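When I ask Borislav Dimitriou how he ended up running a tasting room, he laughs and says he never meant to. "I wanted a break room," he tells me. "I got carried away."

Jurkley does cups of things — puddings, custards, cold soups, whatever a cafe might want to sell with a spoon in it — and Borislav has been trying recipes on people for two years. I turned up at 10 in the morning, which he says is the best time because everybody's hungry and a little grumpy.

I figured there would be trays and clipboards. Instead it's a brick wall, a white table and some flowers, and he's very firm about the table. "One cup, one spoon. If I put two cups down, people start comparing, and then they tell me which one they like better. I don't want that! I want to know if they'd finish it."
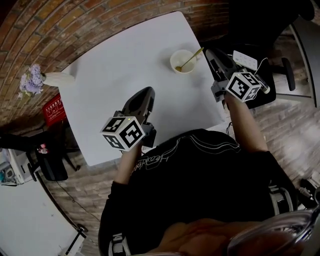
One cup and one spoon on the white table, with the purple flowers off to the left.

The flowers were his partner Ivars Stankevičius's idea. Ivars thought the place felt like a dentist's office, and he may have had a point, so he came back from Mosness one February with a vase and a big bunch of something purple. "I said no smells near the food," Borislav says. "We argued for a week. He won."

And the spoons? He gets really excited about the spoons. They bought 500 plain ones at first and hated them. "A thin spoon makes everything taste cheap, I swear." The gold-colored ones came later, from Avotiņš, and he keeps 60 in a drawer and gets cross when they wander off (two turned up in Ivars's coat).

The cups are still paper, and he's happy with that. Customers eat from paper, so he wants his tasters to do the same, even if the spoon is fancier than what they'd get at the counter.

I ask what he'd change about the room if he could. He looks at the bricks for a while. "A softer chair, maybe," he says. "But then they'd never leave, and I have a soup at noon."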